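Telling a warbler from a vireo when it won't hold still
Jun 26, 2005, posted by Dariusz Witkowska
3 minute read

I've been keeping a yard list here in Flirkcombe for a while now and I'm up to 59 species, which I'm pretty proud of considering the yard is tiny and backs onto a parking lot. But I'm stuck on one bird and it's driving me nuts.

It comes into the big maple out back most mornings, way up high. Small, greenish on top, whitish underneath with a little yellow wash on the sides. I've never gotten the whole bird in one look. First I thought Tennessee warbler, then I thought some kind of vireo, and then I read that people mix those two up all the time, so that was no help at all! It has a pale line over the eye and I'm nearly sure there are no wing bars. My field guide gives them both about the same drawing, in my opinion. I have a pair of old 8-power Bitow binoculars that were my dad's and they're a bit soft at the edges.

I watch from the kitchen since it has the best window, so I'm usually on my second coffee when it shows up.
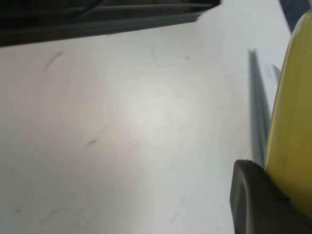
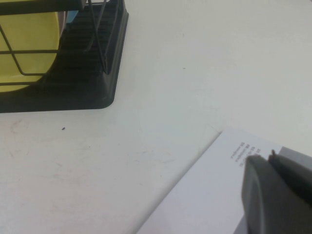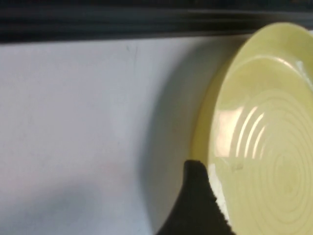
Anyway, the song. It sings on and on, kind of lazy, short phrases with a pause after each one, like it's asking something and then answering itself. I wrote down "see me? here I am" in my notebook, but I'm terrible at putting bird songs into words. It was still going at noon yesterday when everything else had quit. Could a Tennessee warbler do that? And would one even be around here this late in June? We're well south of Canada. Any tips welcome, I'd love to put it down as number 60 without cheating.

2 answers

Red-eyed vireo, I'd bet money on it. The song gives it away. They'll sing straight through the hottest part of the day from the top of a tree, and those short phrases with gaps are just what they do. A Tennessee is a totally different thing, fast and sharp, a string of chips that speeds up in a couple of steps and then stops.

For the look of it, go for the bill first. A vireo's is thick with a tiny hook at the tip, and the warbler's is thin and comes to a needle point. Then check the face. Red-eyed has a gray cap with a dark edge, so the white eyebrow looks like it's been outlined. Don't wait around for the red eye, I've seen hundreds of these birds and the eye looks plain dark from the ground nearly every time. Young ones in fall have brown eyes anyway. They also move slower than warblers. A vireo will sit and stare at a leaf, hop, and stare some more.

On the date, a Tennessee in late June would be odd for most of the states. They come through in May and go on up to the spruce woods. If you're still seeing the bird every morning, I'd guess it has a nest close by. Look for a little cup hanging from a fork in a branch, often a lot lower than where he sings. Please don't get too close to it though.

Could be a warbling vireo too, you didn't say what the face looked like apart from the line. I had one two summers in a row and called it a red-eyed the whole first year, oops. Warbling is plainer, no dark edge on the cap, and the song is one long run-on mumble with no gaps in it. So if you're really hearing pauses then go with the other answer. Get a recording of the songs from the library, ours had one on CD. And clean those binoculars, mine were a mess inside and I thought it was my eyes.

Contact us | Copyright 2005 | Back to top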